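Workshop notebook, June

Print this page | E-mail this page

Back on the indigo vat after a couple of weeks of ignoring it, and it shows. Lifted the lid at 7 this morning and the top was flat navy with hardly any bloom, and when I pushed the stick down the liquid underneath came up blue instead of that yellowy green I want. So it had run out of steam. I gave it a spoonful of fructose and a pinch of lime, stirred slowly down one side so I didn't whip air into it, and went off to deal with the scouring.

The scouring is the part I keep skimping on! The cotton from Dallard feels clean but it has some kind of finish on it, and last month's pieces came out blotchy as a cow. This time I simmered 300 grams of it with soda ash for 2 hours and the water went the color of strong tea. Poured that off, did it all again, and the second pot was only a bit cloudy. The Kasurum linen hardly gave up anything (it costs more, and I guess that's why).

By lunch the vat had turned. Nice coppery skin, proper green underneath, and it smelled right too, sort of like a barn but sweeter. Dipped test strips of both cloths, let them air on the rack by the door, dipped again. The Dallard strip is even right to the corners, so I'm calling it the finish and not the vat. The linen took the color slower and wanted an extra dip to catch up.

Tried the rice paste resist from the Clornport handout as well. Their recipe is too wet for my stencils, it crept under every edge. I added more bran until it held a peak, and that was much better, though it cracked a little where I folded the cloth. Maybe glycerin next time? Somebody at Lins told me salt does the same job but I haven't tried it.

The thermometer is reading low again. It said 36 when the vat felt a good bit warmer than that on my glove. Check it against the kitchen one before anybody trusts the log for this week.
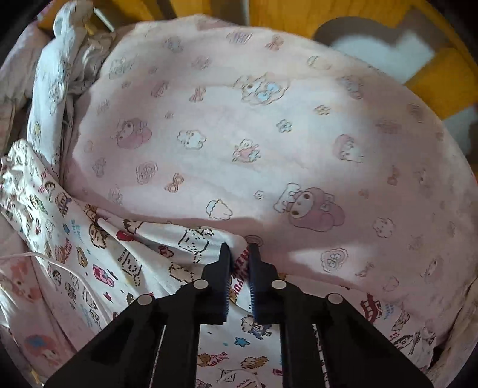
Still to do: rinse the strips in vinegar water, leave them overnight, then rub each one on a white rag to see how much blue comes off. I also want to order more lime, we're down to the bottom of the tub, and the lid on the small vat needs a new seal.

Contact the workshop | Copyright, all rights reserved | Back to top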